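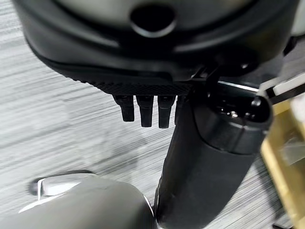
How to Put Slippers on a Shelf and Have Them Stay There

I have owned slippers for 52 years and stored them for maybe five minutes of that. The rest of the time they lived on the carpet, one by the door and the other wherever the first one wasn't. In December I stepped on the wrong half of a pair in the dark and decided to become a person with a system.

You need a low rack with a shelf near the floor, a damp cloth, and a pair of slippers you intend to keep wearing. Mine is a wood and metal rack from a shop in Plunton. The flat-pack instructions came in 27 steps and I enjoyed four of them.

Step 1. Clear the shelf. All of it. The dog leash, the takeout menus and the umbrella that doesn't open can go live with somebody who respects them.

Step 2. Wipe the shelf, then wipe the soles. Let both dry before they meet. Pale slippers show everything, and so does pale wood.
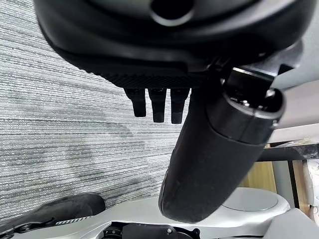 Vacuum the carpet in front while you're down there. Grit on the carpet goes onto the sole, the sole goes onto the shelf, and you're back at Step 2 by Sunday.

Step 3. Pick a direction. Toes in means you can grab the heels and drop the slippers behind you. Toes out looks like a hotel, and you will have to turn them around every single morning before coffee.

Step 4. Hold each slipper by the strap and set it down. Don't toss. I know you can make that shot. I could too, until I found out what was behind the rack.
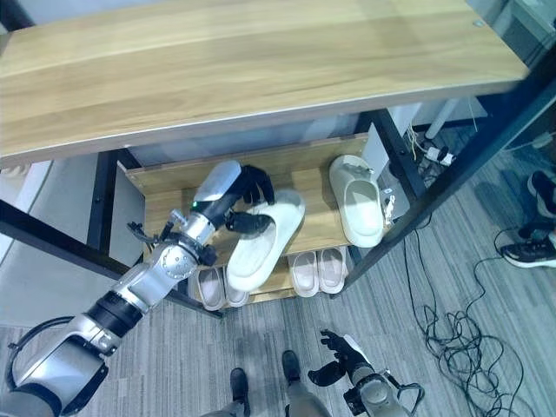

Laurinda Mendes wrote in to say that all this is fine until you own more than one pair, and that slides should go on the middle shelf anyway so you don't have to bend. Fair. At Laurinda's house the low shelf belongs to the boots, and at mine it belongs to my knees' sense of adventure.

Step 5. Push them back until the heels clear the front edge, or close to it. A heel that sticks out will get kicked.

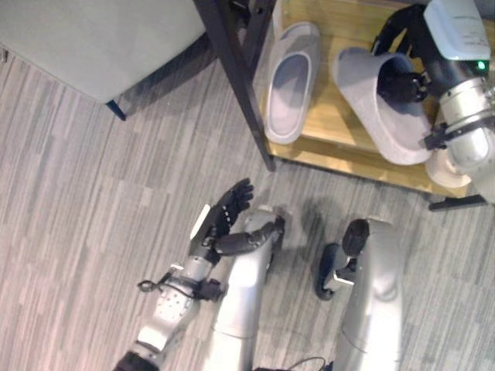 Step 6 is the straightening, and it's where most people quit. Do one slipper first and leave it alone. Once it's lying flat, like the left one next to the black post, you have something to line the other up with – put a hand inside the second slipper and steer it from there. Leave a little gap between them so they don't ride up on each other.

Repeat nightly. I've missed five nights so far, and the dog leash is back.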